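4.2 Abstellen, Sortieren, Wegräumen: Der Tisch als Zwischenlager

Die Auswertung der Haushaltstagebücher bestätigt zunächst einen bekannten Befund. In gemeinschaftlich genutzten Küchen entstehen Konflikte selten über das Kochen und häufig über den Zustand, in dem eine Fläche verlassen wird. Von den 3305 kodierten Einträgen entfällt der größte Teil auf die Zeit nach dem Essen. Gegenstand der Einträge sind Geschirr, dessen Verbleib ungeklärt ist, Verpackungsreste und die Frage, wer den Tisch als Nächster benötigt. Einträge zu Einkauf und Vorratshaltung werden in Abschnitt 4.4 gesondert behandelt.

McKinnon und Shiferaw haben für solche Situationen den Begriff der schwebenden Ablage vorgeschlagen. Gemeint ist ein Zustand, in dem ein Gegenstand weder in Gebrauch noch weggeräumt ist und von den Beteiligten dennoch nicht als Unordnung gewertet wird. Die Autorinnen verorten die schwebende Ablage vor allem auf der Arbeitsplatte neben der Spüle. Unser Material legt eine Erweiterung nahe: In den Wohnhäusern in Pliltmont und Au übernimmt der Esstisch diese Funktion mindestens ebenso häufig, in Au sogar überwiegend. Dies dürfte mit dem Zuschnitt der Küchen zusammenhängen, die dort aus umgebauten Einzelzimmern hervorgegangen sind und kaum über freie Arbeitsfläche verfügen.

Für die Analyse unterscheiden wir offene und gefasste Ablagen. Offen ist eine Ablage, wenn der Gegenstand unmittelbar auf der Fläche liegt. Gefasst ist sie, wenn ein Tablett, ein Kasten oder ein Ständer den Ort begrenzt (Abb. 3). Die Unterscheidung ist nicht in jedem Fall trennscharf - ein Teller auf einem Tablett kann abgestellt oder serviert sein -, sie hat sich bei der Kodierung jedoch als praktikabel erwiesen.

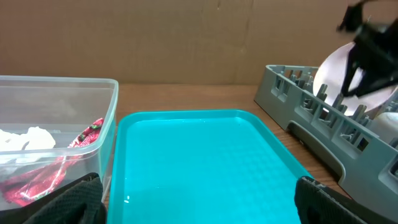
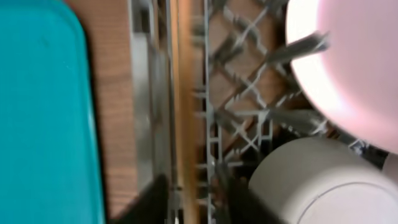
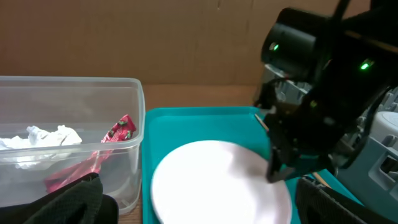

Abbildung 3: Gefasste Ablagen auf einer hölzernen Tischfläche. Erstes Bild: durchsichtiger Kunststoffbehälter mit zerknülltem weißem Papier. Zweites Bild: grauer Geschirrständer, unter anderem mit weißer Tasse und Holzutensil. Drittes Bild: weißer Pappteller auf blaugrünem Tablett.

In den Tagebüchern werden gefasste Ablagen deutlich länger geduldet als offene. Eine Tasse, die ohne Unterlage auf dem Tisch steht, wird in der Regel noch am selben Abend erwähnt, häufig mit einer Zuschreibung an eine bestimmte Person. Steht dieselbe Tasse in einem Ständer, so bleibt sie meist unkommentiert, auch wenn sie die Fläche in gleichem Maße beansprucht. Die Einfassung wirkt offenbar als Anzeichen dafür, dass jemand über den Gegenstand bereits verfügt hat. Whitcombe beschreibt einen verwandten Effekt für Werkstätten und spricht dort von der entlastenden Wirkung des Randes.

Anders verhält es sich bei Abfällen. Verpackungen und Papier werden auch dann beanstandet, wenn sie in einem Behälter gesammelt sind, sofern dieser nicht eindeutig als Abfallbehälter gilt. In drei der acht untersuchten Wohngruppen führte diese Uneindeutigkeit zu wiederholten Einträgen über mehrere Wochen. Strittig war dabei weniger die Menge des Abfalls als die Zuständigkeit für die Leerung. Eine Bewohnerin aus Au notiert im Januar: »Der Kasten ist für Wäscheklammern gedacht gewesen. Seit jemand eine Serviette hineingelegt hat, ist er ein Mülleimer, und geleert wird er von mir.« Vergleichbare Umwidmungen finden sich auch in Pliltmont, dort allerdings ohne erkennbare Eskalation.

Der Einwand von Ruawai, wonach Tagebuchverfahren Störungen systematisch überzeichnen, ist an dieser Stelle zu berücksichtigen. Was reibungslos verläuft, wird seltener notiert. Wir haben die Einträge deshalb mit den Begehungsprotokollen abgeglichen, in denen etwa 400 Ablagesituationen unabhängig von ihrer Bewertung durch die Bewohnerschaft erfasst sind. Die Rangfolge bleibt dabei erhalten, der Abstand zwischen offenen und gefassten Ablagen fällt jedoch geringer aus. Für Aussagen über einzelne Wohngruppen ist die Zahl der Protokolle zu klein.

Ungeklärt bleibt, inwieweit schriftliche Küchenordnungen die beschriebenen Muster beeinflussen. Jelínek geht davon aus, dass Aushänge vor allem von jenen gelesen werden, die sie verfasst haben. Unsere Daten widersprechen dem nicht, erlauben aber auch keine Bestätigung, da in Au während der gesamten Erhebung kein Aushang bestand. In Pliltmont regelt die Hausordnung ausschließlich die Benutzung von Herd und Kühlschrank. Der Tisch kommt darin nicht vor.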